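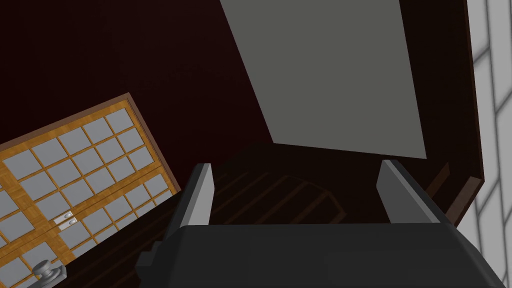

## 4. Who writes the notice, and for whom

Death notices are paid for by the line, and grief turns out to be sensitive to price. The notices in our sample, 146 in all, came from the back pages of the Sandton weekly and from the website of Restley, the funeral home that handles most of the town's dead. Each was coded for length, order of survivors, stated cause of death, and whether a pet was mentioned. Coding was done by the author and by Kartini Manurung, who disagreed mainly over what qualifies as a cause. "Went home" was finally coded as none given.

The printed notices are short and the web notices are long, as anyone who has paid for both could have told us. More surprising is what gets cut. Families trimming a web notice to fit the paper kept the lodge memberships and the bowling and dropped the adjectives. A man who is "endlessly patient, generous and wry" online is, in print, a retired surveyor. We make no claim as to which version his children would recognize.

### 4.1 The order of survivors

Spouses come first, then children by age, then a long and delicate middle in which stepchildren, former spouses and "special friends" are placed by rules that no style guide we consulted will put in writing. Restley's intake form allows 30 words for this section and is routinely ignored. In five notices the same person appears twice under different headings, once as family and once as caregiver. We left both in, on the grounds that both were probably earned.
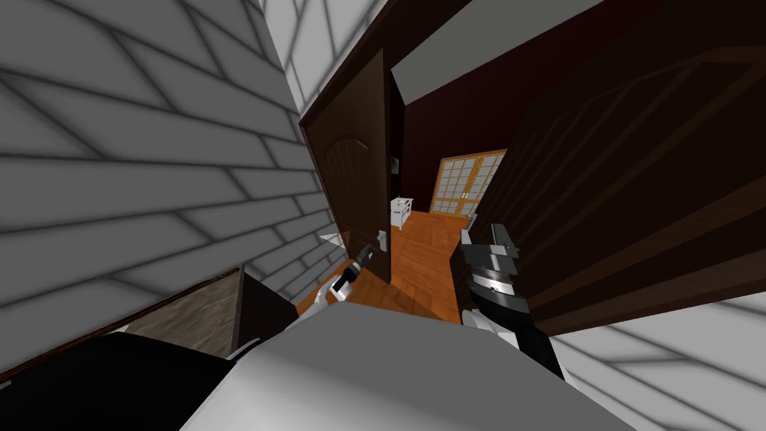
*Figure 2. Robot arms reaching toward an open doorway; rendered view.*

### 4.2 Stock phrases

"After a long illness" and "surrounded by family" were the most common phrases in both sources, and they often appear together. Gudeta has argued that such wording is a courtesy to the reader, who wants to know how sad to be before Tuesday's visiting hours. Our material gives this view some support. Notices that avoid the stock phrases tend to be written by the deceased in advance, and those writers are noticeably less polite about the illness.

Iltiso, the template service Restley adopted in September, offers families a menu of opening lines. We coded the templated notices separately, then found that the coders could not reliably tell them from the others. Section 5 takes up this problem, with less confidence than we had hoped to bring to it.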